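Stickers keep lifting off my desk, and cable won't stay put

Asked 6/7/23

White glossy desktop, curved front edge. I've got a big hand painted sticker, mostly blue with red hearts and leaves, and I want it on the desk for good. The small ones I tried first peeled at the corners in a week. Also the long black cable runs right accross the middle and I keep snagging it. Monitor can't move. Any ideas that don't wreck the finish? Budget is basically nothing.

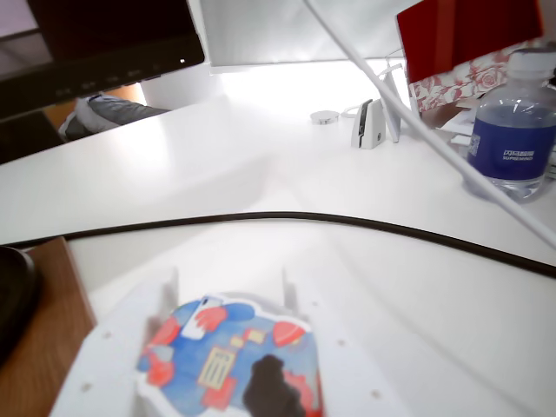

2 answers

Answer 1 (6 votes)

Clean the top first. Rubbing alcohol, soft cloth, let it dry all the way. Test a hidden spot cause some glossy coatings go cloudy. Then press the sticker from the middle out with an old card, go over the edges twice. Don't put it where your wrist rests, that's what lifted mine back in February. If the paint is on plain paper put clear film over it or it'll smear.

Cable: run it along the back edge, stick-on clips every foot or so. I used the Hamero ones, held fine so far. Leave slack at the monitor end.

Answer 2 (0 votes)

just get a desk mat, covers everything. Cowie has big ones

Comment from asker: don't want a mat, want to see teh sticker lol. Going to try the alcohol thing tonight. Do the clips come off clean?

Reply: mine did, warm them with a hair dryer first and pull slow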